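Garkelham Forum > Simulation and software > Atar sim pack, worth paying for?

tinsnips_joe
Has anyone here paid for Atar, the kitchen counter pack from Pemow? It's 15 a month after the trial and I can't decide. My free week runs out soon and I've mostly spent it swearing at the gripper settings.

Vieira_fan
Bought it in September and still using it. Loads quickly on my old desktop, and you can swap the arm without rebuilding everything. I run mug pick-ups overnight, 698 tries last time -- lovely to wake up to a full log!

A_Kuusisto
I'd say no. The lighting is rough, you get jagged bright patches on the wood, and if you're training anything off the camera views that matters. Support took 20 days to answer me about it.
Arvo

Vieira_fan
Fair enough on support, but I only care about contact and the fingers behave well for me. Turn the shadows down, Arvo, it helped mine.

A_Kuusisto
Tried that. Helped a bit, not 15 a month's worth.

svat_sokol
I'm with Arvo on the lighting and with Vieira_fan on the rest (sorry, fence-sitter). Two from my own Atar setup, a close one at the mug and a wide one with the arm:

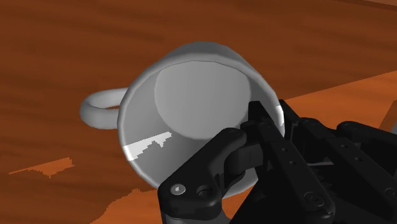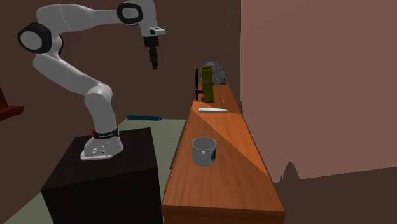
Trial limits and refunds (split from above)

tinsnips_joe
Does cancelling on day 7 still count as the trial?

svat_sokol
Did for me the first time -- do it in the morning though.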